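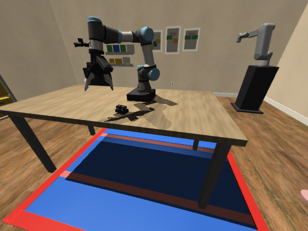
# Der Arm, der immer einen Umweg nahm

Mein erster Vormittag bei Dakeck fängt damit an, dass ich einem Roboter dabei zusehe, wie er sich weigert, den kurzen Weg zu nehmen. Also, am Bildschirm. Der Klotz liegt auf dem Tisch, der Greifer ist offen, es fehlt ein kleines Stück, und der Arm holt erst mal aus, als wollte er einen Speer werfen.

»Das macht er seit Februar«, sagt Mieczysław Michalski und klingt dabei fast ein bisschen stolz.

Michalski schreibt Bahnplaner. Ich hatte vorher keine klare Vorstellung, was das heißt (Navi für Gelenke, so ungefähr hatte ich mir das zurechtgelegt), und er lässt mir das Navi zehn Minuten lang durchgehen, bevor er es auseinandernimmt. Ein Navi sucht auf einer Karte. Ein Arm mit sechs Achsen hat aber keine Karte, auf der man ihn von oben sehen könnte. Sein Planer wirft zufällige Gelenkstellungen in den Raum, prüft jede auf Kollision und verbindet, was sich verbinden lässt. Irgendwann entsteht ein Pfad vom Start zum Ziel. Schön ist der selten! Deshalb läuft hinterher ein zweiter Schritt, der Ecken abschneidet und glättet.

Und genau da saß der Fehler. Dachten alle.

Das Team, vier Leute und sehr viel Tee, arbeitet an einer Software namens Doherty. Sie soll Arme in kleinen Werkstätten so steuern, dass keiner mehr Punkte von Hand einlernen muss: Man sagt, was wohin soll, und der Rest wird geplant. Geübt wird in einer simulierten Stube mit Holztisch, Regalen voller bunter Kästen, Postern an der Wand und einem knalligen Teppich, den ich sofort gekauft hätte. Auf dem Tisch steht der Arm mit den hellblauen Kappen, vor ihm liegt das kleine schwarze Ding, das er greifen soll.

Senan Heffernan, zuständig für die Wahrnehmung, findet die Stube großartig. In einer leeren grauen Halle, erklärt er mir, lernt eine Objekterkennung vor allem, dass die Welt leer und grau ist. Hier muss sie ein dunkles Teil finden, neben dem auch noch dunkle Schatten über die Platte laufen. Ich frage, ob das wirklich schwierig ist. Er startet wortlos einen alten Stand der Software, und der meldet mit großer Zuversicht einen Gegenstand mitten im Schatten. Na gut.

1000 Durchläufe rechnen sie pro Nacht, jedes Mal mit anders gelegtem Klotz und anderem Licht. Morgens liest Michalski die Liste der Ausreißer. An einem dieser Morgen standen darin 160 Läufe mit Umweg, und er hat dann zwei Wochen lang am Glätten geschraubt, andere Schrittweiten, andere Kostenfunktion, einmal das ganze Verfahren ausgetauscht. Der Arm holte weiter aus.

Gefunden hat es Cormac Breathnach, der eigentlich die Werkzeuge baut, mit denen die anderen ihre Fehler suchen. Er hatte eine Ansicht geschrieben, die nicht den Raum zeigt, sondern das, was der Planer für den Raum hält. Und da hing über der Tischplatte ein unsichtbarer Kasten, ein Kollisionskörper aus einer früheren Szene, den beim Aufräumen jemand übersehen hatte. Lauf 1415, er weiß die Nummer noch auswendig. Der Arm war die ganze Zeit vollkommen vernünftig um ein Hindernis herumgefahren, das außer ihm keiner sah.

Ich musste lachen, Michalski inzwischen auch. Eine Woche lang hat er wohl wenig gelacht.

Seitdem vergleicht Doherty vor jedem Start beide Szenen, die gezeichnete und die geplante, und bricht ab, wenn sie auseinandergehen. Das Prüfen selbst ist kurz, 24 Zeilen, Breathnach hat sie mir ausgedruckt. Sie hängen jetzt bei mir über dem Schreibtisch, ich verstehe ungefähr die Hälfte.

Am Nachmittag darf ich selbst. Ich schiebe den Klotz an eine möglichst gemeine Stelle, dicht vor den Sockel, und drücke auf Planen. Kurze Pause. Dann die Meldung, dass kein Pfad gefunden wurde. Heffernan beugt sich herüber und meint, ich solle es einfach noch mal versuchen, das Verfahren würfele ja. Beim zweiten Mal kommt ein Pfad, der Ellbogen klappt hoch, der Greifer senkt sich, und ich halte tatsächlich die Luft an, wegen eines Klotzes, den es gar nicht gibt.

Im Herbst soll die Software in einer Werkstatt in Skodville an einem echten Arm laufen. Michalski hat sich schon ausbedungen, dass er am ersten Tag den Finger auf dem Not-Halt hat.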